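FERGATE CRICKET CLUB SIGNS OPENER VESELA OMEROVIĆ FOR TWO SEASONS

February 2, 2021

Fergate Cricket Club is thrilled to announce that opening batter Vesela Omerović will join the women's first grade side from Dernix on a two-season deal, starting straight away.

Omerović, a left-hander who also bowls handy off-spin, made 88 against Fergate in December and has been high on the selectors' wish list ever since. She trained with her new teammates for the first time last night and goes directly into the squad for the away match at Li.

"I've always enjoyed playing at Fergate, even when I've been on the wrong end of it," Omerović said. "The pitch has good carry, the outfield is quick and the crowd on the hill lets you know exactly what they think of your footwork! I had four terrific years at Dernix and I'll miss that dressing room, but I wanted to bat against the new ball every week and the coaches here have given me that chance."

She fills the gap at the top of the order left when last season's opener moved interstate for work. Fergate has tried three different pairs since then, with a best opening stand of 19, so the coaching staff are understandably excited to have a specialist in the role – and one who scores so freely square of the wicket.

Omerović will wear number 200 on her cap, as the next player in line on the club's first grade honour roll. Her cap will be presented before play at Li.
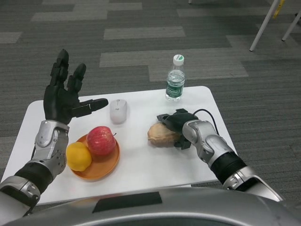
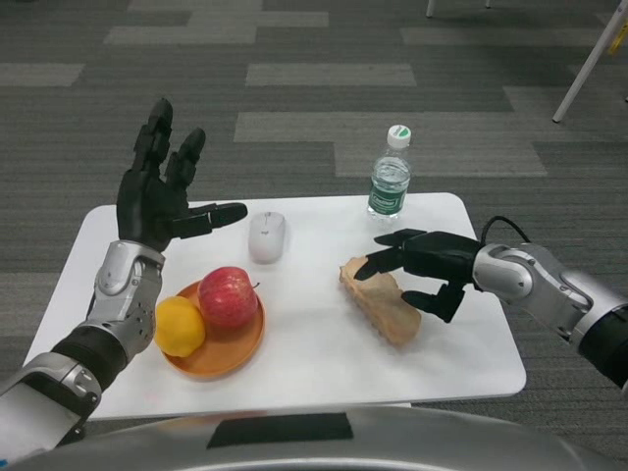 Home fixtures and Gatex Cup

Fergate returns home the following round to face Gatex in the cup quarter-final, a 50-over match with a 10.30 am start. Gatex knocked us out at the same stage last year by two wickets, in a cracking finish that plenty of members are still talking about.

Entry is free for juniors and $5 for adults. The first 100 kids through the gate will get a club bucket hat, and Omerović will be at the nets during the lunch break to sign autographs and bowl a few overs at anyone brave enough to pad up.

The second grade side plays on the bottom oval the same day. Parking there is limited, so please use the Station Street entrance.

Media enquiries and interview requests can be made through the club office.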